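나뭇결을 고르는 일, 식탁 상판 이야기

밝은색 원목 식탁은 가구 매장에서 가장 먼저 눈에 들어오고, 집에 들인 뒤에는 가장 오래 들여다보게 되는 가구다.

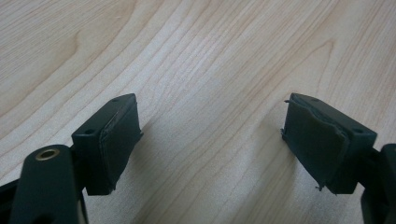

식탁을 사러 가면 대개 크기와 다리 모양부터 본다. 몇 명이 앉을지, 의자가 안으로 들어가는지, 모서리가 둥근지 각졌는지를 따진다. 상판의 결은 마지막에 본다. 그런데 밥을 먹고 노트북을 펴고 아이 숙제를 봐 주는 동안 눈앞에 놓이는 것은 다리가 아니라 상판이다. 연한 색 나무는 결이 은근해서 처음에는 심심해 보이지만, 같은 자리에 오래 앉다 보면 물결처럼 흐르는 선과 둥글게 휘어진 무늬가 하나씩 보이기 시작한다.

경기도 외곽에서 가구 공방 쿠드비(Kudby)를 운영하는 니콜라 리스티치(Nikola Ristić)는 주문을 받으면 손님에게 판재부터 보여 준다. 도면은 그다음이다. 공방 안쪽 벽에는 판재가 세워져 있고 손님은 그 앞을 오가며 마음에 드는 것을 고른다. 십 분 만에 고르는 사람도 있고 두 번, 세 번 다시 오는 사람도 있다.

"사진으로 보고 정하겠다는 분들이 많습니다. 그래도 한 번은 오시라고 해요. 창가에 세웠을 때와 안쪽에 세웠을 때가 다르거든요."

판재의 무늬는 통나무를 어느 방향으로 켰는지에 따라 달라진다. 나이테에 닿는 방향으로 켜면 판 가운데에 산봉우리 같은 곡선이 겹겹이 나타난다. 목공에서는 무늬결이라고 부른다. 중심에서 바깥으로 뻗는 방향에 맞춰 켜면 선이 나란히 흐르는 곧은결이 된다. 한 장 안에 둘이 같이 들어 있는 판도 흔하다. 가운데는 곡선이고 가장자리로 갈수록 직선에 가까워진다.

곧은결은 폭 방향의 변형이 적은 편이라 쓰기에 편하지만 한 통나무에서 나오는 양이 적어 값이 올라간다. 무늬결은 넓은 판을 얻기 쉽고 표정이 강하다. 리스티치는 식탁에는 무늬결을, 서랍 앞판에는 곧은결을 권하는 편이다. 서랍은 여러 장이 나란히 붙으니 선이 맞아야 깔끔하고, 식탁은 넓은 면이라 무늬가 조금 움직여도 괜찮다고 한다.

결의 방향도 정해야 한다. 긴 변을 따라 결이 흐르게 짜는 것이 보통이고 구조로 봐도 무난하다. 둥근 식탁은 앞뒤가 없으니 손님이 놓을 자리를 미리 알려 주면 좋다. 창에서 빛이 들어오는 쪽과 결의 방향이 나란한지 엇갈리는지에 따라 같은 상판도 밋밋해 보이거나 또렷해 보인다.

집에 와서는 마감이 문제가 된다. 연한 나무일수록 마감재의 색을 많이 탄다. 아마씨유 계열의 오일을 바르면 노란 기운이 돌고 결이 진해진다. 수성 바니시는 원래 색에 가깝게 남는 대신 표면에 막이 생겨 손에 닿는 느낌이 조금 다르다. 쿠드비에서는 손바닥 두 개만 한 견본에 마감재를 반씩 발라 보여 준다. 견본을 집에 가져가 일주일쯤 식탁 자리에 두어 보라고도 한다.

오일 마감을 골랐다면 관리는 손님 몫이다. 순서는 복잡하지 않다. 상판을 비우고 마른 천으로 먼지를 닦는다. 거칠어진 곳은 320번 정도의 고운 사포로 결을 따라 가볍게 문지른다. 결을 가로질러 문지르면 잔 흠집이 남고, 연한 색에서는 오일을 바른 뒤에 더 잘 보인다. 가루를 털어 낸 다음 오일을 천에 묻혀 얇게 펴 바르고, 잠시 두었다가 남은 것을 모두 닦아 낸다. 끈적임이 남는 이유는 대부분 덜 닦아 냈기 때문이다. 오일이 밴 천은 뭉쳐서 버리면 저절로 열이 날 수 있으니 물에 적셔 펼쳐 말린 뒤에 버린다.

물컵 자국은 밝은 식탁을 쓰는 사람들이 가장 많이 묻는 문제다. 하얗게 뜬 자국은 수분이 마감층에 들어간 경우가 많아 며칠 두면 옅어지기도 한다. 검은 자국은 다르다. 철이 나무의 타닌과 반응해서 생긴 것이라 닦아서는 잘 지워지지 않는다. 젖은 무쇠 냄비나 철제 캔을 올려 둔 자리에 생긴다. 참나무처럼 타닌이 많은 나무라면 받침을 쓰는 습관을 들이는 편이 낫다.

햇빛도 색을 바꾼다. 밝은 나무는 해가 지나면서 꿀색 쪽으로 기우는 종류가 많다. 문제는 식탁 매트나 화병을 늘 같은 자리에 둘 때다. 물건을 치우면 그 모양대로 옅은 자리가 남는다. 리스티치는 새 식탁을 보낼 때 첫 반년은 물건을 자주 옮기라는 쪽지를 함께 넣는다. 확장형 식탁이라면 보조 상판도 가끔 꺼내 빛을 보게 해야 색이 비슷하게 따라간다.

습도는 계절마다 신경 쓸 일이다. 원목은 여름에 늘고 겨울에 줄어든다. 폭 90센티미터 상판이면 한 해 사이에 몇 밀리미터가 움직이는 것도 이상하지 않다. 그래서 다리나 받침대를 고정할 때 나사 구멍을 길쭉하게 파거나 따로 움직임을 받아 주는 철물을 쓴다. 집에서 나사를 더 박아 단단히 고정하면 상판이 갈라질 수 있다. 난방이 시작되면 식탁이 바닥 열을 바로 받는지, 에어컨 바람이 한쪽 면에만 닿는지 살펴보는 것으로 충분하다.

중고 식탁을 손보는 사람도 늘었다. 이때는 상판이 통원목인지, 얇은 무늬목을 붙인 것인지부터 확인해야 한다. 상판의 옆면을 보면 짐작할 수 있다. 윗면의 결이 옆면까지 자연스럽게 이어지고 끝에 나이테가 보이면 원목일 가능성이 높다. 윗면과 옆면의 무늬가 따로 놀거나 모서리에 가는 이음선이 있으면 무늬목일 수 있다. 무늬목은 사포질을 조금만 세게 해도 바탕이 드러난다. 기계 샌더는 쓰지 말고 손으로 한두 번 훑는 데서 멈춰야 한다.

취재를 마칠 무렵 리스티치는 지난 3월에 들여온 판재 한 장을 꺼냈다. 한쪽 끝에 짙은 줄이 몇 가닥 지나가는 판이었다. 손님 둘이 보고 갔는데 모두 그 줄 때문에 다른 것을 골랐다고 한다. 잘라 내면 작은 탁자 크기밖에 나오지 않아 아직 그대로 두었다. 그는 길이를 한 번 더 재고 판을 다시 벽에 세웠다.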